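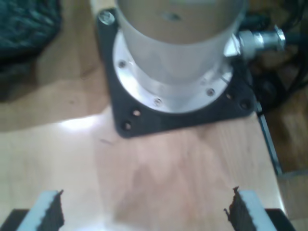
Re: [huvgate-robotics] Arm for the June open day
26 Nov 2025

> The Kawaguchi arm managed 200 picks in a row at club last night, so I
> think we can safely put it down for the open day. The Sullthorpe lot
> are only bringing a line follower. Any objections?

One or two, yes.

200 picks of what? I was there for the last 30 and it was the same block, put back in the same spot each time. That tells me the arm can repeat itself. It doesn't tell me it can find anything, and at the open day some eight-year-old will put the block down wherever they like.

I moved it a bit to the left while you were getting the tea -- sorry -- and it missed, then missed again. I'd like to see 10 tries with the block placed by someone who hasn't read the code. If it gets most of them I'll shut up.

Also, which version was running? The log I have stops at 212 and I can't match it to anything in the Cutow folder. If the pads were changed halfway through, the early runs don't count for much either.

I'm not against taking it. I just don't want it on the poster yet.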